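20. April 2024

Frühschicht, Beginn 5:40. Vor der Besprechung die Übergabe der Nacht gelesen: zwei Stillstände an Linie 2 (Folienriss), einer an der Sortierzelle, dort nur Quittierung ohne Ursache. Die Quittierung ohne Ursache ist inzwischen der häufigste Eintrag im Schichtbuch. Im Formular steht ein Pflichtfeld, und ein Punkt reicht, um es zu füllen. Ich habe Karamanlidis geschrieben, dass das Feld eine Auswahlliste braucht. Antwort bis Schichtende: keine.

Zum Stand, damit ich es später nachlesen kann. Die Zelle von Prullon läuft seit Oktober im Regelbetrieb. Sie setzt Gemüse aus Kisten in Schalen, zurzeit Paprika und Gurken, Kartoffeln nur vorsortiert. Vorher standen an der Stelle vier Arbeitsplätze mit Drehstühlen, Waage und Etikettendrucker. Davon ist einer geblieben, er heißt jetzt »Restplatz«. Auf dem Organigramm heißt er »manuelle Nacharbeit«. Dort landet alles, was die Zelle nach dem zweiten Greifversuch liegen lässt.

**Zahlen der Schicht**

- Griffe gesamt: 1117
- davon an den Restplatz übergeben: 37
- Eingriffe mit Öffnen der Schutztür: 3

Das sind 3,3 Prozent Ausschleusung. Das Pflichtenheft von Plemico lässt fünf zu. Formal ist die Anlage also in Ordnung, und so wird es auch im Monatsbericht stehen. Die Quote erfasst nicht, in welchem Abstand die Teile ankommen. Heute kam etwa die Hälfte davon innerhalb einer halben Stunde nach dem Chargenwechsel, als die krummen Gurken dran waren. Sena Kwofie saß am Restplatz und hatte in dieser Zeit mehr zu tun als früher an einem gewöhnlichen Platz. Danach lange fast nichts. Sie sagt, das Warten sei der anstrengendere Teil, man könne nichts anfangen und dürfe nicht weg. Ich habe den Verlauf aus dem Protokoll exportiert und abgelegt. Ein Mittelwert über acht Stunden beschreibt diesen Platz nicht.

**Eingriffe**

Erster Eingriff 6:52. Paprika zwischen Band und Seitenführung verklemmt, Lichtschranke belegt, Zelle wartet. Schutztür auf, Frucht entnommen, Referenzfahrt, weiter. Dauer vier Minuten, davon eine halbe Minute Arbeit und der Rest Freigabe. Die Referenzfahrt nach jedem Türöffnen ist Vorgabe des Herstellers. Ich halte sie für unnötig, wenn der Arm in Parkposition steht, habe aber keine Befugnis, das zu ändern.

Zweiter Eingriff 8:15. Unterdruck am Schalenspender zu niedrig. Sauger getauscht. Das war die letzte Packung aus dem Schrank, Nachbestellung bei Amissah läuft über den Einkauf und damit vermutlich bis nächsten Monat. Zwei gebrauchte Sauger habe ich gereinigt und als Notreserve beschriftet.

Dritter Eingriff 10:30, meine Schuld. Hatte den Schlüsselschalter nach dem Probelauf auf »Einrichten« stehen lassen. Im Schichtbuch vermerkt, mit Ursache.

**Was sich an der Arbeit verschiebt**

Ich führe dieses Heft jetzt lange genug, um Vergleiche ziehen zu können. Früher hat am Band niemand gesagt, warum eine Paprika in die zweite Klasse kommt. Man nahm sie, drehte sie einmal und legte sie links oder rechts ab. Seit die Zelle steht, muss das jemand aufschreiben. Druckstelle ab welchem Durchmesser, Stiel ab welcher Länge, Krümmung ab welchem Winkel. Kwofie hat den größten Teil der Grenzmuster zusammengestellt, rund 300 Stück, jedes fotografiert und mit Klasse versehen. In ihrer Stellenbeschreibung steht davon nichts. Sie ist weiterhin als Packerin eingruppiert.

Ich habe das im Gespräch mit der Bereichsleitung angesprochen. Auskunft: Eine Umgruppierung setze eine Tätigkeitsbeschreibung voraus, und die werde nach Projektabschluss erstellt. Wann das Projekt abgeschlossen ist, hängt an der Abnahme, und die Abnahme hängt an den Wurzelgemüsen. Bis dahin macht sie die Arbeit einer Technikerin am Tarif einer Packerin. Ich notiere das mit Datum, falls später jemand fragt, ab wann es bekannt war.

Umgekehrt ist Können weggefallen, das keiner dokumentiert hat. Die beiden Kolleginnen, die nach Ullstead in die Kommissionierung gewechselt sind, konnten am Klang hören, ob eine Kiste zu lange im Kühlhaus gestanden hatte. Ich habe das nie überprüft, aber die Reklamationen wegen weicher Gurken sind seit dem Winter gestiegen. Ein Zusammenhang ist damit nicht belegt. Die Kamera beurteilt Form und Farbe, der Greifer meldet den Öffnungsweg, und aus dem Öffnungsweg auf Festigkeit zu schließen ginge nur mit einer Kraftmessung, die nicht bestellt wurde.

Die Nachtschicht ist seit der Umstellung mit zwei Personen besetzt, vorher fünf. Rückenbeschwerden sind in den Gefährdungsbeurteilungen zurückgegangen, das ist ein klarer Gewinn, und ich schreibe ihn hier genauso auf wie den Rest. Das Heben der Kisten vermisst keiner. Was fehlt, ist die Pause zu mehreren. Zu zweit an einer Anlage, die überwacht werden muss, geht immer nur einer, und der isst allein.

**Versuchstisch**

Ab 11:15 im Nebenraum, Karamanlidis und ich. Ziel ist der gemischte Fall: verschiedene Sorten durcheinander, dazu ein Behälter, der keine Kiste ist. Der Kunde will Geschenkkörbe, und der Korb ist das Problem. Er hat Henkel, einen dicken Rand und kein gleichmäßiges Maß. Die Software behandelt den Behälter bislang als Quader mit vier senkrechten Wänden. An einem geflochtenen Oval ist keine davon senkrecht.

Offene Punkte, so wie wir sie auf dem Tisch durchgegangen sind:

1. Anfahrt über dem Korbrand. Sicherheitshöhe derzeit aus der Quaderannahme, die Henkel sind nicht enthalten. Karamanlidis legt ein eigenes Hüllvolumen an.
2. Lange Teile, die über das Brett hinausragen. Die Gurke liegt quer, das dünne Ende steht links über, der Greifpunkt muss aus der Gesamtlänge kommen und darf nicht an der Brettkante abgeschnitten werden. Die Paprika davor auf der Seite, Stiel nach rechts, ist der einfachere Fall. Süßkartoffel und die knollige helle im Korb bleiben für den Entnahmetest drin.

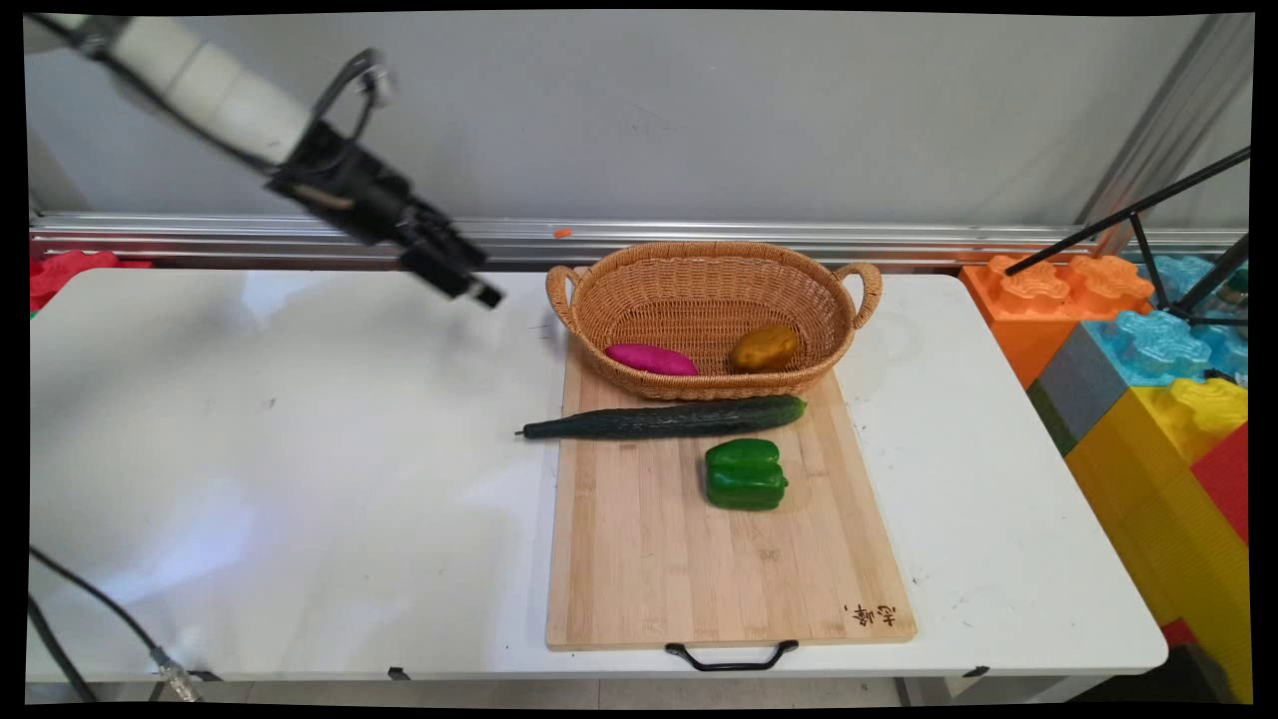 3. Trennung von Brett und Korb im Tiefenbild. Der Korb steht vorn auf dem Brettende, die beiden Flächen laufen in der Auswertung ineinander. Prüfen, ob ein größerer Abstand hilft oder ob wir die Überlappung als Regelfall brauchen.
4. Knolle nahe der Innenwand. Die Finger brauchen auf beiden Seiten Platz. Vorschlag: erst zur Mitte schieben, dann greifen. Kostet Taktzeit, noch nicht gemessen.
5. Restplatz für den Körbeauftrag. Wer legt nach, wenn die Zelle aufgibt, und wo steht diese Person? Im Layout ist an der Stelle ein Schaltschrank eingezeichnet.

Punkt 5 hat Karamanlidis als »organisatorisch« markiert und aus der technischen Liste genommen. Ich habe ihn wieder eingetragen. Wenn der Schrank einmal steht, wird er nicht mehr versetzt, und der Mensch bekommt den Winkel daneben, so wie beim ersten Mal. Die Leuchte über dem jetzigen Restplatz haben wir vier Monate nach Inbetriebnahme nachgerüstet.

**Nachtrag, zu Hause**

Kwofie hat zum Schichtende gefragt, ob sie beim nächsten Versuch dabei sein kann. Habe zugesagt, ohne die Leitung zu fragen. Sie kennt die Teile besser als wir beide und würde die Sortierregeln für die Körbe ohnehin schreiben müssen. Stunden auf die Projektnummer buchen, dann gibt es wenigstens eine Spur davon.

Noch zu erledigen: Auswahlliste für das Ursachenfeld anmahnen, Sauger beim Einkauf nachfassen, Schlüsselschalter in die Checkliste nach Probelauf aufnehmen. Reklamationen seit Herbst nach Kühlhausdauer auswerten, falls das Lager die Einlagerzeiten herausgibt.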